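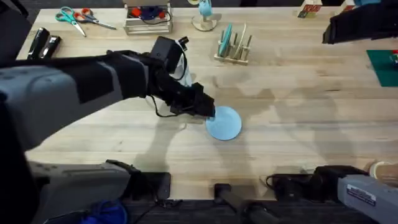
Ticket 2943
Opened: 2025-02-23
Reported by: Malou Thygesen
Site: Fothergill kitchen
Unit: Puravance under-bench water filter
Status: Closed

Problem as reported
Flow from the filtered tap has dropped to a trickle. Normal tap is fine. The filter light is green. Cartridge was changed in August and the counter shows 1,741 litres.

Update 1
Asked Malou to check that the isolation valve under the sink is fully open, handle in line with the pipe. It is. Asked her to shut it off, take the cartridge out and run the tap into a bucket with the bypass plug fitted. Still a trickle, so the cartridge is not the cause.

Update 2
On site. Mains pressure at the cold tap is normal. Pulled the 6 mm line off the inlet side of the filter head and got full flow into the bucket. Refitted it and pulled the outlet line. Weak flow there. Fault is in the head.

Opened the head. The inlet screen was packed with grey grit and a bit of thread tape. Rinsed it, no damage to the mesh. O-ring was flattened on one side so I swapped it for a Bideck one from the van. Old one binned.

Update 3
Flow back to normal. No drips at the head after 32 minutes with paper towel under it. Did not reset the counter as the same cartridge went back in.

The grit probably came from the main being worked on out in Stumuvham Road. Malou says the water ran cloudy for a morning afterwards.

Follow-up
Malou to ring if it slows down again. Spare screen ordered, to be left in the cupboard with the cartridges. Old ticket 2216 (dripping tap, same sink) is unrelated and stays closed.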